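Setting up the Jallimura kit for its first tidy-up

So your Jallimura two-arm kit has arrived and you're itching to see it move! I was just the same, so put the kettle on and we'll go through it together. I bought mine from Dilura for £494 (it had been £409 in the spring, which still stings a little), and the Fistutel software came with it.

Start by covering the table with plain brown paper and smoothing it right out to the edges. Switch on both arms and wait for the green lights at the bases. Then open Fistutel, pick "New task" and choose the 2 arm layout.

Next, put out your bins and a few soft or light things, such as a cloth, a cup and a bowl. Leave a good hand's width around the bigger pieces if you can, and tuck any cables well back from where the grippers will travel.

Now guide the arms through the job slowly, saving each go as you finish it. The Honorato guide asks for 11 goes, and I'd do them all in one sitting, with the lamps left just as they are. When you've saved the last one, press "Learn" and go and have your lunch.

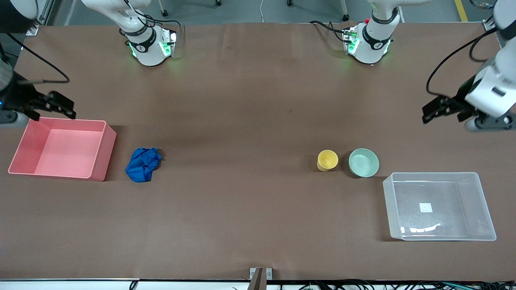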